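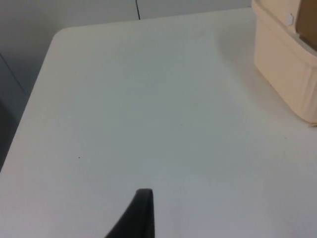

The first report came in as a dropped part. The arm at the Drernia packing plant in Ternberg had been running the same pick since the spring: reach over the table, close on a small molded cap, lift, and let go over the bin. One afternoon in July it let go early. The operator on duty picked the cap up off the floor, put it back and pressed resume.

It happened again the next day, and then several times in a single shift. By the end of that week the cell had logged 40 dropped parts, and the people working beside it had started keeping a broom nearby.

A dropped cap weighs next to nothing. What got the plant's attention was a different entry in the log. On nine occasions the arm had closed its fingers, lifted, and moved to the bin with nothing in them, and the controller had recorded each one as a successful pick. As far as the software was concerned, the part was in the gripper.

That matters because the cell decides how fast to move based on what it thinks it is holding. With a part in the fingers it slows near the edge of the table, where people stand. With the fingers empty it is allowed to return at full speed. If it can be wrong in one direction, the safety engineer argued, it can be wrong in the other. The cell was locked out that evening and stayed locked out for 72 hours.

Lambrechts, the integrator that installed the arm, sent two technicians. They began with the obvious things. Air pressure was fine. The finger pads were worn but within limits. The wrist camera had been bumped at some point, and its mount was turned slightly from where the drawings put it, but after they set it straight the drops went on at the same rate.

They then ran the pick 200 times at low speed, with the guard closed and a data logger on the gripper. The trouble showed up in the force reading. Each time the arm turned its wrist past a certain angle, the signal from the left finger went flat for a fraction of a second. The controller had been set up to hold the last good value whenever the signal was lost. If the last good value said "part held," the arm carried on as if it were.

The cause was a connector behind the wrist. It had been fastened with a cable tie a little too tight, and months of turning had worked one of the pins loose. The replacement part was cheap and took less than an hour to fit.

The setting was a harder conversation. Holding the last value is a common way to ride out brief noise, and it keeps a line from stopping every few minutes. The plant had asked for fewer stops after a difficult first month, and Lambrechts had turned the feature on. Both sides had the emails. Neither had written the change into the risk assessment, which still described the cell as it was on the day it was handed over.

The new setup treats a lost signal as a fault. The arm stops where it is, keeps its fingers closed and waits for someone to clear it from outside the guard. An empty return is now slowed as well, which costs a little time on every cycle. The plant's production office has asked twice whether that part could be relaxed. So far the answer has been no.

Operators were also told to stop pressing resume after a drop – something they had been doing, with good intentions, for weeks. Each drop now gets a line on a paper sheet clipped to the guard, with the time and the position of the arm.

Drernia runs the same type of arm at its Stovcombe site. The connectors there were checked the following week. One of them had the same kind of cable tie, pulled just as tight, and a pin that moved when the technician touched it. It had not yet dropped anything.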